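Workshop notebook, dye and wool bench
July, 7.40 am, kettle on

Third go at getting knitwear clean without turning it into something for a teddy bear. The last two attempts are in the drawer marked Samples, which is a generous word for them. Notes below are for me and for whoever inherits the tub.

Today is about rinse temperature and about whether the Urkley wash liquid does anything that a capful of cheap shampoo doesn't. 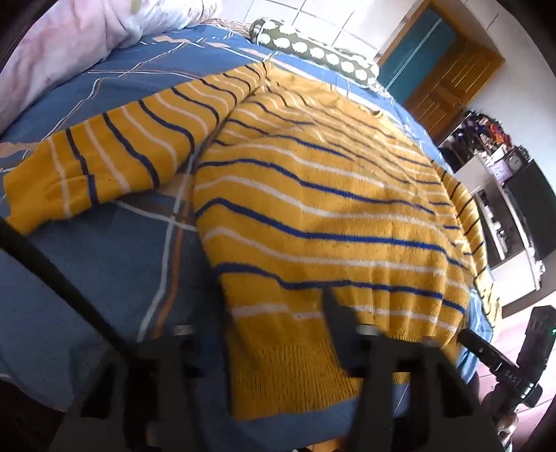
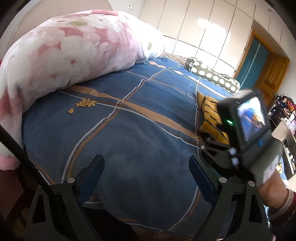 Same bed both times, plaid bedding and all.

What actually felts the wool, the heat or the handling?
Mostly the handling, though heat makes the handling count for more. Wool fibres have scales, and when they are wet, warm, soapy and shoved about, they creep along each other and lock. A still soak in warm water does very little harm. The same soak with an enthusiastic person swishing it is how we got the contents of the drawer.

Swatches for this run were all knitted from one cone of Kravchuk two-ply, undyed, the colour of weak porridge. Cast on 33 stitches, knitted until bored, bound off, measured flat and dry before anything touched water. I wrote the measurements on a paper tag and then pinned the tag to the swatch, and if you have spotted the flaw in that you are quicker than I was. Tags are now a knot code in red cotton. One knot for the still soak, two for the swish, three for the machine.

Batch A, Urkley liquid, still soak. 13 minutes by the oven timer. Water came out slightly cloudy, mostly spinning oil I think. Swatch came out limp and smelling of a dentist's waiting room. Rolled in a towel, stood on it, laid it out on the rack. No change in width that I would put my name to.

Batch B, shampoo, still soak, same length. More foam, and two extra rinses to shift it. Handle a bit squeakier when dry. Otherwise a dead heat, and the bottle costs a quarter as much.

Batch C, Urkley again, swished by hand. Started fuzzing along the edges before the timer went. The bind-off edge pulled in first and the swatch dried with a waist. Fine if you are knitting for a wasp.

Batch D, the machine. The Brototow has a wool program, selected with a dial whose symbols have mostly rubbed off, so I went by feel and by memory. The manual claims a gentle rocking motion. What came back out was dense enough to resole a slipper. I also used the spin at 1000 because I forgot to turn it down, so D is spoiled as a comparison and has gone straight to the drawer. Repeat with no spin.

Rinse temperature. Everyone's grandmother says the rinse must match the wash or the wool will have a shock. Took a still-soak swatch from warm to straight cold tap, no squeezing, lifted out on a colander. It did not appear to be shocked. It dried the same as the others. One swatch proves nothing much, so I want a proper row of them before I start contradicting grandmothers in writing.

Vinegar in the last rinse: tried it, a splash, unmeasured. Softer handle, possibly. The bench smelled like a chip shop until lunch and I was hungry, which may have coloured my judgement.

Drying. The Prendcombe rack sags in the middle and puts a faint curve in anything left on it overnight. Turned swatches at midday and again before packing up. If the curve is still there tomorrow I will prop the thing up with the phone book, its last remaining job.

Still to do
Repeat D without the spin.
Six cold-rinse swatches, all still soak.
Find a way to swish the same amount each time. Counting under my breath fell apart when the phone rang.
Order more Kravchuk. The cone was meant to hold 3000 metres and I am looking at a good deal of cardboard.
Empty the drawer, or relabel it Coasters.

4.15 pm. Tub scrubbed, swatches A and B pinned in the back of this book. C wouldn't take a pin.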